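Speaker notes — "The Cord Box: Sorting What You Can't Name"
Kimwood library, community room, Sunday, April 20, 2025

Before I start
Water on the left side of the lectern. Ask whether the people at the back can hear. Thank Daranee Thammasiri for setting up the chairs and for inviting me back after the paper clutter talk, which ran over. Promise to do better. (Set the phone timer!)

Opening
Ask for a show of hands: who has a box, a bag or a drawer full of cords at home? Wait for the laugh, because it always comes. Then ask who has thrown one away in the past year. There will be far fewer hands, and that gap between the two is really what I want to talk about this afternoon.

Tell the Brerkden story. When my husband and I moved out of the Brerkden house we paid to have everything trucked, and the mover charged by weight. Our load came to 3,451 pounds, and I remember standing in the new hallway wondering how much of that was stuff we had carried from one closet to another without once looking at it. The cords had come along twice by then. I found the charger for a phone I'd given to my nephew years before, and I found the power supply for a printer that had died in the old house. I had wrapped that one in a dish towel so it wouldn't get scratched.

Pause there. Let people tell their own if they want to, but only two or three, or we'll never get to the sorting.

Why cords are hard
They don't look like anything. A sweater tells you whose it is and whether it fits. A black cord looks like every other black cord, and we're afraid of the one time we'll need it. Be kind about this part. My mother kept string, and I understand her much better now than I did at twenty.

Mention Urmas Šimkus and his garage in Villanueva. He let me help him for a whole weekend and gave me permission to talk about it. Around 700 feet of extension cord, speaker wire and cable, once we had it stretched out along the driveway, and he wanted to keep the speaker wire. He kept the speaker wire. That's fine! He has a plan for it, and it now hangs on one hook where he can see it.

The method, slowly
Bring everything to one place. A bed or a big table is good, and an open cardboard box is perfectly all right for gathering. Don't buy a nice container yet. I know the Brullby bins are pretty, and I own several, but buy them at the end when you know what has to fit.

Don't pull. This is the part where people lose heart, so go gently here and show it with your hands. Find a plug, hold on to it, and loosen the loops around it until it comes out by itself. If it won't come, put it down and find another plug.

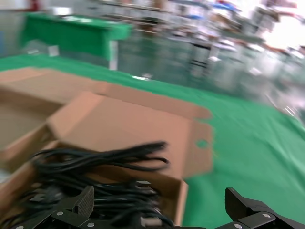
Start with the ends, because the ends are what tell you something. The long middle part of a cord is no help to anyone. Lay them down with the connectors all facing the same way and you'll see which ones match, even if you have no idea what they're called. Matching is enough for the first round.

Then walk through the house with one of each kind and try it. Whatever fits something you own and use gets a paper tag, with the name of the thing written out in full. "Kitchen radio," please — "radio" alone will puzzle you by June.

What's left goes in a bag with today's date on it. Put the bag somewhere dull. If you haven't opened it by next spring, take it to electronics recycling and keep it out of the household trash.

If there's time
Gijs Verschueren's question from last time, about old chargers with frayed ends. Answer: out they go, no waiting period, no tape.
Coiling demonstration, over and under. Ask somebody in the front row to hold the other end.

Closing
Tag sheets are on the table by the door, please take two. Mathias Moser has the sign-up list for the photo sorting afternoon. Chairs go back against the wall, and I'll stay until the room closes if anyone has brought a bag they'd like to go through together.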